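April
Prepared by Dorottya Fülöp, Robot Learning Laboratory

Handout 2: Collecting Demonstrations with Hand-Held Grippers

This handout covers the collection stage of the course project. Students should read it before their first laboratory session and bring a copy with them. Training and evaluation are treated in later handouts.

A demonstration is a complete recording of a task performed once by a person. The learning system receives the camera views and the motion of the grippers, and from these it must work out what to do in a similar situation. It has no access to the intentions of the operator. A pause to think, a change of mind, or a glance at a neighbor's table is recorded along with everything else, and the system may learn it.

The Gaveven set, used in last year's course, contains 533 demonstrations. On review, Yaqin Ye found that operators had often begun moving before the recording started, so that the first approach to the object was missing. Students should hold both grippers still for 2 seconds at the start and end of every demonstration.

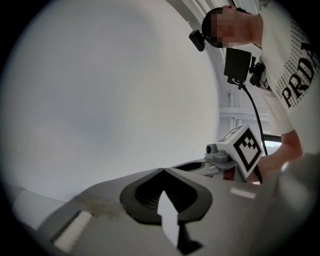
Consistency within a session matters more than speed. Operators should choose one way of doing the task during practice and keep to it. Variety should come from the starting conditions: move the object, turn it, and change the height of the table between demonstrations. If two members of a group prefer different methods, the group must agree on one before recording begins.

Markers must remain clean and uncovered. A sleeve, a cable, or a thumb passing in front of a marker can interrupt tracking, and the loss is seldom noticed until the data are processed. Route cables away from the fingers, and check the full reach of both arms before the first recording.

Each group will submit 20 demonstrations of the Pearce sorting task. Failed attempts are to be kept and labeled as failures. A dropped object that is picked up again and placed correctly counts as a success with recovery, and should be labeled accordingly. Do not trim or edit any recording.

The session log must list the operator, the task, the starting position of each object, and any fault in the equipment. Blank entries will be returned to the group for completion.

Groups 1 through 11 will use the Jolby room. All remaining groups will use the Grurnmont room, which is also open on Saturday for repeat sessions. Logs are due at the start of the next lecture.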